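Search this site Enter keywords Go

Student team completes order-picking trials with two-arm cell

July 12, 2022

A student team in the automation course at the Tadero technical campus has completed the first round of trials on a two-arm cell that assembles snack orders on a serving tray. The project began in May and is the main assignment for the summer section of the course, which has 15 students enrolled.

The task is simple to state. An order arrives as a short list of packaged items. The arms pick the items from the stock on the table and set them on a tray in the middle. A run counts as complete when every item on the list is on the tray, no other item is on it, and both arms have returned to the rest position. Each run has a limit of 100 seconds, measured from the moment the order is released to the controller.

Visitación Quintana, who teaches the course, said the products were bought at an ordinary grocery store and were not altered. The class was not allowed to add markers, tabs or stiffeners to the packaging. "If the wrapper is shiny, the software has to deal with a shiny wrapper," she said. "We wanted the students to spend their hours on grasp selection and recovery, and you don't get much of either with wooden blocks."

The students are divided into three groups. The first, working under the name Bonine, handles item detection and the stock map. The second, Yau, is responsible for grasp planning and finger geometry. The third, Vusier, writes the sequencing code that decides which arm takes which item and in what order. The groups exchange interface files once a week and may not edit each other's code directly.

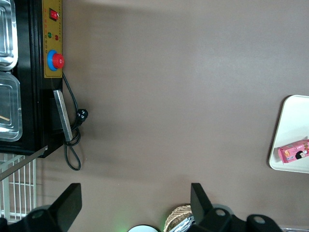 Finger geometry took up most of June. The original parallel fingers worked well on small cartons but pinched film packaging unevenly, and items tended to rotate during the lift. Yau tested several finger profiles and settled on an angled one with a wider contact face. The group also reduced closing speed over the last few millimeters of travel. That change added time to every pick, and Vusier had to recover the time elsewhere by letting one arm begin its approach while the other was still retreating.

Letting both arms move at once raised the question of clearance. The current code divides the table into a left zone, a right zone and a shared zone over the tray. Only one arm may hold the shared zone. If both request it in the same control cycle, priority goes to the arm that is carrying an item. In early tests the zone was released too late, and the second arm sat idle for several seconds on nearly every order. Release now takes place once the retreating gripper has passed a fixed height above the tray.

For the first round of trials the class ran 77 orders over four lab sessions. Of these, 28 were single-item orders used mainly to check calibration, and the rest called for two or three items. Quintana said single-item orders were completed reliably by the end of the second session. Multiple-item orders were less consistent, with most failures falling into two types: a package detected at the wrong angle, and a package knocked over during the approach to its neighbor.
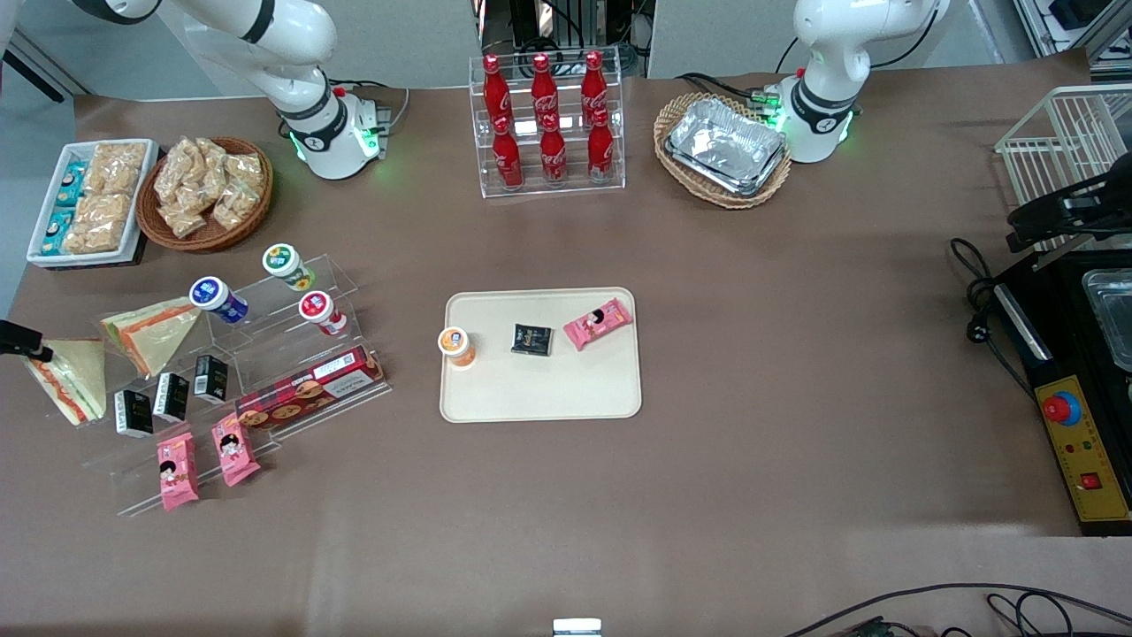 The two-arm cell with stock laid out by product type and three items on the serving tray.

Bottles have not been included in any scored order so far. Yau has a top grasp on the cap working at low speed, but the group wants more data on slip before releasing it to the sequencer. Foil trays are also excluded for now. They nest tightly, and separating one from a stack is being treated as a separate problem for the second half of the course.

The detection group is rebuilding its image set in response to the angle errors. Reflections from clear film were the main cause, according to the group's written report, and the effect was worst in the late afternoon sessions. Bonine plans to collect new images at three light levels and to add cases where one package partly covers another. The report also recommends that a failed grasp trigger a fresh detection pass. At present the controller retries at the stored position, and if the package has shifted, the retry fails as well.

The second round will use the same 100-second limit and longer orders. Stock positions will be changed between sessions, and the groups will not be given the layout in advance. Results will count toward the final grade, along with a written fault log from each group.

A lab demonstration for other students is planned for the last week of the course. Students who want to enroll in the fall section should have completed the introductory programming course and the shop safety module. Enrollment questions can be sent to the department office.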